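Chapter 5
Wiping, Folding, and Packing Away

Soft goods and small containers share one table. Fold a sheet on a clear surface and keep the cloth in your other hand.

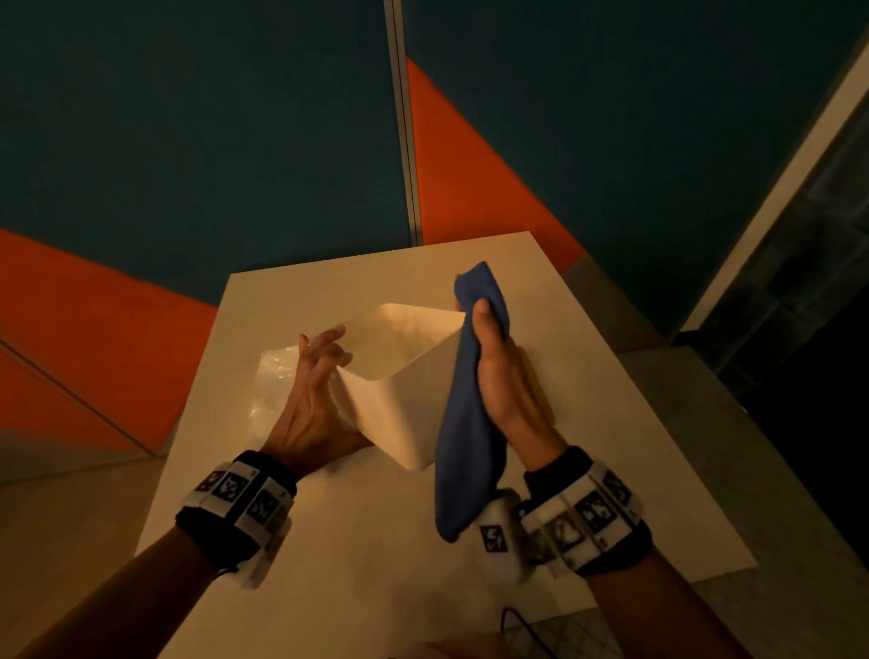
The Brundora method, taught since 1939, puts box and lid side by side before packing.

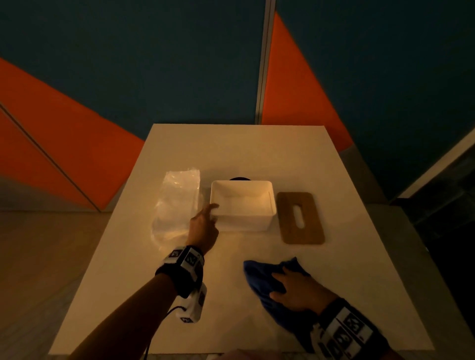
Where does the lid go? Flat, beside the box.

Gather thin fabric loosely before smoothing it. 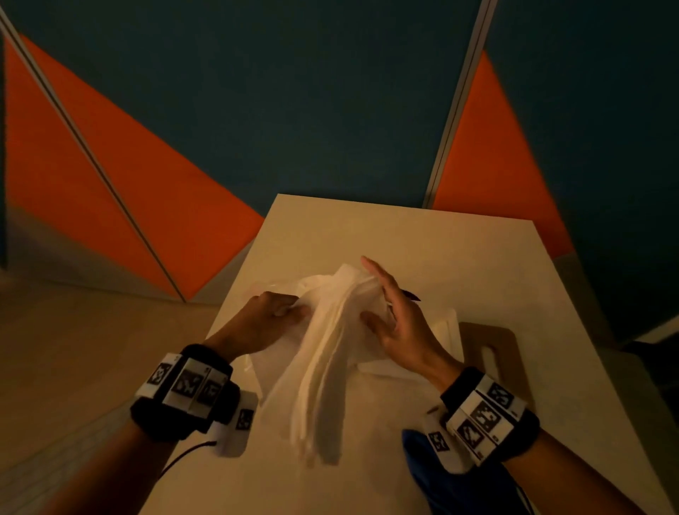

Press from both sides, then set the tray straight.
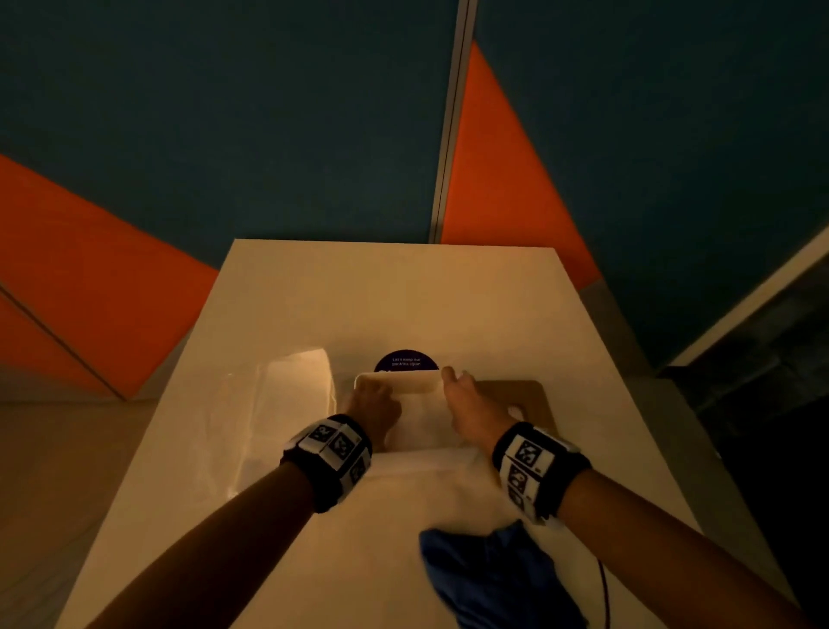 5.1 Choosing a Cloth

Reader comments
Used this at Drostgate. Clear chapter.
Page 91 repeats page 15.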